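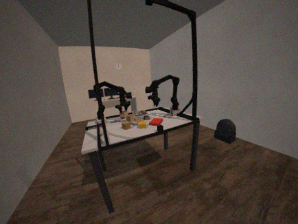

Mei-kuen Wu, contributing editor, robotics and simulation entries

Solilard Bench is a simulated tabletop for practicing robot pick-and-place work, sold by the software firm Plania as a downloadable kit. It gives the buyer a furnished virtual room, a white-topped work table with two arms, and a generous supply of blocks and boxes to pick up. It is used mostly by college labs and small shops that would like to try out a sorting routine before they spend real money on hardware — a very sensible wish, as anyone who has priced a pair of arms will know.

The kit grew out of an older package called Nemham, which had one arm and a rather bare floor. Plania added the second arm, the overhead frame and the gripper views, and the name changed along with them. The full set has 912 files, and the printed guide runs to 32 pages, most of them pleasantly easy to follow. Loose pieces can be blocks in plain colors or boxes with an open face, and users are free to mix them as they like. 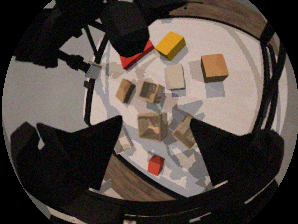

Gripper views

Each arm can show its work from close to the fingers, through a wide round lens that bends straight lines. New users often find this odd for an hour or so and then grow quite fond of it. A reviewer at Vasilakis, a training center that ran the kit for almost 80 sessions, liked how much of the table stays in sight while a hand is being lined up, though she wished for a lighter default grain. 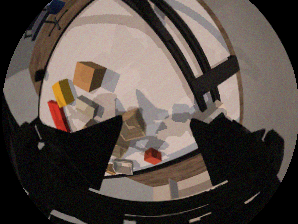

Solilard Bench is at its best as a teaching tool, and most of the lessons in the guide are about choosing what to reach for first. Beginners tend to go straight for the crowded side of the table and bump its neighbors. A piece like the small red cube, standing apart near the front edge with open space between the fingers, makes a much kinder first target, and the pieces partly hidden by the left finger can wait for a later lesson. The classroom license covers 80 seats, and updates come out each November.

Contact the editors | Copyright Mei-kuen Wu | Back to top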